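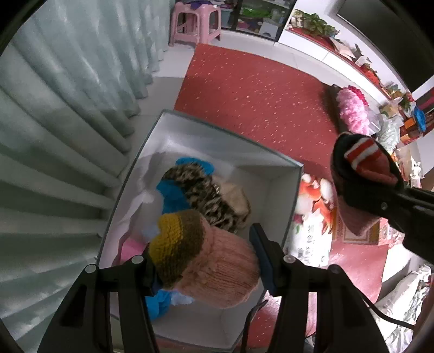
A pink beanie with a striped brim held in an open box of soft goods, by one of the hand-held grippers used for the recordings.

The returns side of Stundska, an online seller of hats and scarves, takes up the ground floor of a house the company rents in Jilano. Returned goods are checked there, refolded and put back into boxes for the warehouse. Since August, part of every shift has also been spent doing that same work with a gripper in each hand, so that the arms the company has ordered from Sindberg can be trained on it.

The woman who supervises the shift has been with Stundska for 12 years. She asked that her name be left out, as did the two packers who joined us for part of the conversation.

She was told about the plan in a meeting that lasted less than half an hour. "They said there would be arms at the packing tables, and before that there would be recording," she said. "I asked who would do the recording. They said you will."

The first weeks were slow. A packer who can clear 61 returns in an hour by hand managed 8 with the grippers on the first morning. "Your fingers know what a hat weighs and which way it wants to fold," she said. "With two flat fingers you have none of that. You squeeze the trigger and look to see if you have it."

Knitted hats turned out to be the easier goods. They can be picked up almost anywhere and they keep some shape. Fuzzy hats are harder because the grippers tend to take hold of the pile and leave the rest behind. Tissue paper is the worst. "It comes up with the hat, or it tears, or it sits on top of the fingers. By hand you push it aside without thinking. I had never once thought about tissue paper."

One of the packers, a man who came to the job from a bakery, said he does not mind the recording shifts. They pay the same and there is no hourly target. "You sit on the stool or you kneel on the carpet, you do your boxes, you stop when your wrist is tired," he said. His complaint is with the repeats. A good recording has to be done again with the hats in a different order, then again with the box turned. By the time of our visit the team had finished 3,972 of them.

I asked the supervisor whether people had objected to teaching a machine their own job. She took some time over the answer. "Two did. One of them left, and I can't say it was only because of this. The other is still here and still thinks it's wrong, and she does it very well." She said the company has promised no layoffs while the arms are being set up. There is nothing in writing for the period after that, and she has asked for it twice.

What management has described is a split. The arms would take items out of incoming boxes and put finished ones back in. People would do the checking in between, which means looking for pulled threads, makeup on the brims, missing tags and hats that were clearly worn for a season before being sent back. The supervisor thinks the checking will stay with people for a long time. "A hat can look perfect and smell of cooking oil," she said.

The second packer was less sure that the split would be good for her. She likes the boxing. "Checking all day is hard on your eyes, and it's the part where you get blamed," she said. "Putting things in a box is when you rest. If the arm gets the rest, what do I get?" She would like the two tasks rotated, with people taking turns at the boxes even after the arms arrive. The supervisor has passed that on and has not had a reply.

There have been some small changes already. The folding guide, which used to be a page taped to the wall, has been rewritten because the recordings showed that everyone was folding brims differently. Breaks are now fixed for those using the grippers. An engineer from Schumacher, the firm handling the installation, comes by and watches, and he has started asking the packers what goes wrong before he looks at his own notes.

"He asked me why I always put the heavy hats in first," the man from the bakery said. "I told him so the light ones don't get crushed. He wrote it down."

The first arm is to be set up at one table only, next to a packer working as usual. The supervisor has not decided who that will be. She said she would probably take the first week herself.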